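高校生が小学校の教室へ、朝の読み聞かせ30分

朝8時前、小学校の昇降口に高校生が集まってくる。手には絵本、肩には通学かばん。靴箱の前で上履きに履き替えながら、まだ今日の一冊を決めかねている子もいる。ヴラホウ(Vlachou)高校の図書委員会が近くの小学校で続けている読み聞かせ「スクシジク(Skusidik)」の朝は、いつもこんなふうに始まる。

活動を立ち上げから見てきた同校の国語科教員に、放課後の司書室で話を聞いた。終わってみれば予定の時間を大幅に過ぎていたのだが、それくらい話が尽きなかった。

「最初は3人でした。図書委員が3人と、絵本が入った紙袋がひとつ。小学校の先生に『1年生の教室を15分だけ貸してください』とお願いして、15分では全然足りなくて、翌月には30分になっていました」

いま登録している高校生は18人。運動部の子もいれば、放送部の子もいる。読み方の稽古は週に一度、昼休みにやる。弁当を食べながら互いの朗読を聞いて、遠慮なく口を出し合うのだそうだ。

「これが本当に面白いんです! 高校生って、人前で声を出すのをいやがるでしょう。ところが相手が6歳、7歳だと思うと、オオカミの声なんかを本気で研究してくる。廊下でうなり声がするから何かと思ったら、次の朝の練習だったりして」

スクシジクという名前は、一期生が考えた架空の生きものから来ている。本棚の裏に住んでいて、読みかけの本にしおりをはさんでくれるという設定だ。小学生のほうが先に夢中になり、絵を描いてくる子が続出した。廊下の掲示板に貼られたスクシジクは、足が六本あったり、眼鏡をかけていたり、とにかく全部ちがう。

11月には、一年でいちばん大きな行事がある。「100冊の朝」と呼ばれていて、全学年の教室に分かれ、その日に合わせて選んだ100冊を学校中に並べる。選書は夏休み前から始まるというから気が長い。

「選ぶ会議がもめるんですよ。自分が小さいころ好きだった本を、みんな絶対に譲らない。去年は恐竜の図鑑を入れるかどうかで、一時間半。図鑑は読み聞かせに向くのかという、私から見てもかなり高度な議論でした」

結果はどうなったのか。

「入りました。読んだ生徒は、トリケラトプスのページだけで持ち時間を使い切りました。子どもたちが質問をやめてくれなくて。いい朝でしたよ」

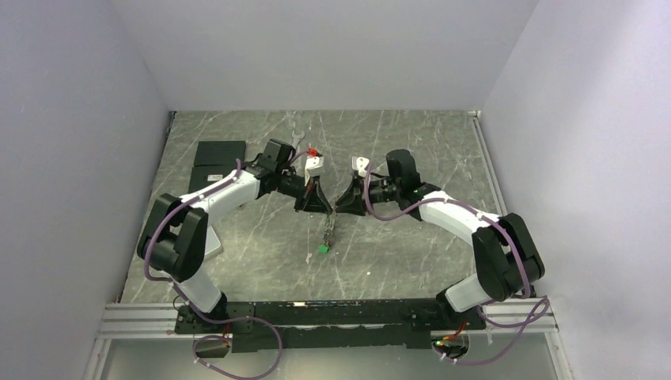
白いリンクの2本のアームが、灰色のマーブル模様の作業面の上で向かい合う。

絵本の調達も、話を聞いていて楽しくなるところだ。商店街の古書店「オトフ(Otov)」が、店先に専用の棚をひとつ空けてくれている。読み終えた絵本をそこに置いていく住民がいて、高校生が月に一度、自転車で受け取りに行く。傷んだ本は司書室で直す。背の外れた本に糊を入れ、重しをのせて一晩置く作業は、いまでは一年生の最初の仕事になった。

「前の持ち主の名前がひらがなで書いてある本があるでしょう。あれは消さないことにしているんです。読む前に『この本は前にほかの子が読んでいました』と言うと、教室がちょっと静かになる。あの静けさが私はとても好きで」

うまくいかない朝もある。長すぎる話を選んで途中でチャイムが鳴ったこと、読み手が自分で泣いてしまって先に進めなくなったこと。そういう日は学校へ戻る道で反省会になるが、たいていは途中から次に何を読むかの相談に変わっている。

記録は「ヨクリクス(Jokulix)」という表題のついた大学ノートに残している。何の本を、どの教室で、誰がどんな顔で聞いたか。見せてもらったページには「後ろの席の子、三回目でやっと前に来た」とだけ、鉛筆で書いてあった。

「その一行を書いたのは、ふだん本当に口数の少ない生徒なんです。よく見ているなあと思いました。成績表には書く欄がないけれど、私はこういうところを保護者の方に話したくて、面談のたびに時間が足りなくなります」

かつて1年生の教室で話を聞いていた子が、この春、高校の制服を着て司書室のドアをたたいた。入会の理由を尋ねたら「オオカミをやりたい」と答えたという。

「もう、うれしくて! ただ、オオカミは希望者が多いので、まずはヤギからお願いしました」

来年度は、近くの保育園にも月に一度うかがう計画がある。年長組の子どもたちは床に座って聞くので、椅子に座った読み手とは目の高さが合わない。そこで生徒たちはいま、昼休みの司書室で、床に座ったまま絵本を支える練習をしている。腕がかなり疲れるらしい。

読み聞かせに使う絵本は、オトフの店先の棚で一年を通して受け付けている。書き込みや名前はそのままでかまわないとのことだ。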